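Flerkbridge Match Day Football, size 5

I've been selling footballs out of the Flerkbridge shop for a fair while now, and this is the one I keep taking home for my own kids. It's a proper stitched ball with 31 rows of practice games behind it in my notebook (yes, I keep a notebook), and it still flies straight.

The outer is a soft-touch cover over two layers of backing, so headers don't sting on a cold August morning. I've been kicking the Brumberg one for years and this has a bit more give – you feel it most on a first touch. My mate Bevan Faulkner coaches the under-12s at Mensah Park and he's ordered six for the new season, all in the plain white. 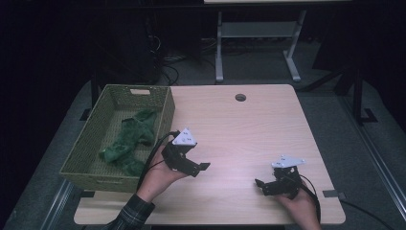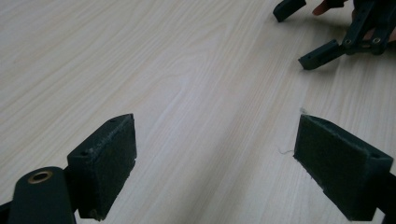
Sizes and colours

Size 5 only for now. White, or white with navy panels. I'm hoping to get a size 4 in the same cover, so drop me a line if you'd like one put aside!

Looking after it

Wipe it down with a damp cloth after a muddy game and keep it out of the car boot in summer. Wet the needle before you pump it up, and let a little air out if it's going to sit in the shed until next season. Prinine valve oil works a treat, one drop is plenty.

Club orders

I've sent out 200 of these to local clubs. Ask me about a team price and I'll get back to you that night.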